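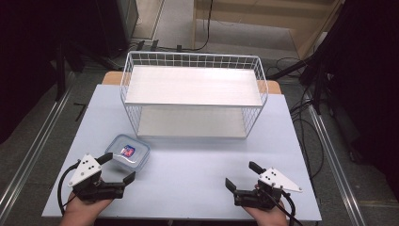
Who can apply for bench space at the Hendricks building this spring?
Any life science company with fewer than 43 employees, including teams that are still waiting on their first round of funding.

We are so happy to finally share this one! The second floor at Hendricks opens to tenants in May, and it adds 94 benches to the shared lab program (the first floor filled up faster than any of us expected, and the waiting list has been long ever since). Zutora and Bulis have both signed on already, and they will be taking the north side together with a joint cold room.

Palesa Le Roux, who runs the program, spent most of last year talking with founders about what they were missing. Quiet rooms for calls came up again and again. So did later loading dock hours, and those start with the new floor. 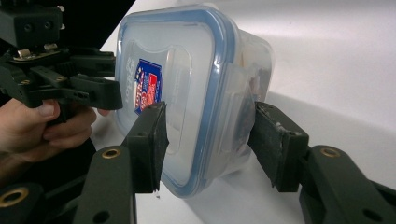 She also heard a lot about contract length, so tenants can now sign for six months and renew from there. Rent is $280 per bench per month for the first term, with freezer space billed separately.

If you came to our winter mixer, you probably met Anel Oosthuizen of Alov, a first-floor tenant working on enzyme tests for dairy farms. "I moved in with one bench and a borrowed centrifuge," Anel told us. "The people down the hall have answered more of my questions than I can count." We love hearing that, and we can't wait to see who ends up next door!

Applications are open now and close on 28 January 2022. Tours of the second floor run every afternoon until then, and you can sign up at the front desk or by replying to this newsletter.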